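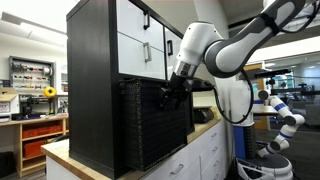 Two weeks without a dryer

May 23, 2022

The dryer quit in the middle of a load of towels. It still turned, it still made the right noises, and after 200 minutes over several tries the towels were as heavy as when they went in. I called the repair number on the door and the first open visit was two weeks out. So for two weeks I dried everything on lines and racks, and I kept some notes.

I live on the second floor of a building in Midurgate, with a small balcony that gets sun until lunch. The lease says no laundry on the railing. It does not say anything about a rack standing on the floor, so I bought a folding one at Castillo, the hardware store by the bus station. They had two kinds. I took the one with the wider feet, made by Prullel, because the other one leaned when I put my hand on it in the store.

What dried and what didn't

Shirts and anything thin were done by early afternoon if I had them out before breakfast. Underwear and socks took about as long, except the thick wool socks, which needed a second day. Jeans were slow. Turning them inside out helped, and so did hanging them by the waistband with the pockets pulled out.

Towels were the worst. They dried, but they came out stiff as a board. I read that shaking them hard before hanging makes a difference, and it does, a little. Less detergent made a bigger difference. I had been filling the cap to the top line for years and I now use less than half of that. The clothes smell the same.

Bed sheets don't fit on a folding rack unless you fold them in four, and then the inside layer stays damp. I ended up putting them over the top of two doors, one sheet per door, and moving them once in the evening.

Rainy days

It rained for four of the fourteen days. Indoors, with the rack in the bathroom, everything took twice as long and the mirror was fogged most of the time. I borrowed a Humex dehumidifier from work, where it normally sits in the storage room. It pulled up to 2 liters of water out of the air overnight, and a full rack was dry by morning. It is loud. With the door closed I could sleep, but I would not want it in the bedroom.

A plain fan with the window open a crack got me most of the way there on the one day it wasn't too humid outside. I'd try that first.

The repair

The repair took 20 minutes. A thermal fuse had gone and the vent hose behind the machine was packed with lint. I had cleaned the screen after every load but never once looked at the hose. The bill came to $268, most of it for the visit. I've put a note on the calendar for September to pull the machine out and clean the hose again.

I thought I'd go straight back to the dryer for everything. So far I use it for towels and sheets, and the rest goes on the rack. Two shirts I like have stopped getting shorter. It does mean doing smaller loads more often, and it means checking the weather before I start, and I have already forgotten once and brought in a rack of shirts wetter than I put them out.

The rack folds flat and lives behind the bathroom door. One of the plastic end caps has come off and I need to find where it rolled to.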